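Search this site Enter keywords Go

CHAPTER 4
Can a Machine Tidy the Bench Yet?

Reading time: 21 min

Every workshop has a job which people leave until the end of the day. The tools must go back to their places, the small parts must be sorted, and the bench must be clear for the next person. A new apprentice learns this in one morning. For a machine it is still a difficult programme of work, and in this chapter we ask why.

We begin with the simplest part of the job, the taking of one tool. A screwdriver handle has a thick part, a thin part and often a hole for hanging. A person feels these differences without looking. A robot must choose where to close its fingers, and when two similar handles lie close together, the choice becomes harder.

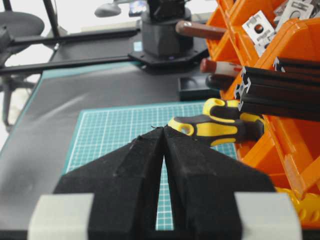
4.1 Grasping one thing among many

Soft foam on the fingers helps, as it forgives a small error in position. It does not help the machine to decide which handle it should take. In the Lirlow trials, which we study in section 4.3, the arm made 1,576 attempts to lift a hand tool, and 1,520 of them ended with a tool in the fingers. This sounds like a very good result. However, the trials did not record if it was the tool that was asked for.

The second part of the job is putting away. Orange bins with sloped fronts are kind to human hands, and the colour is easy for a camera to find. But a bench is rarely in perfect order. Angle brackets lie in a heap, rolls of tape stand on edge, and long handles hang out over the front of the bins.

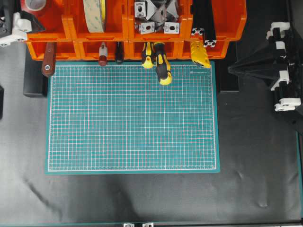 4.2 What does "tidy" mean?

Before we can judge a machine, we must agree on the goal. At the Flirklow repair shop, a tool is tidy when it can be reached with one hand. In the Qureshi method, it is tidy only when it is in its own marked place. The same bench can pass the first test and fail the second. Keep both definitions beside you while you read the next pages.

Shares 21 Comments 4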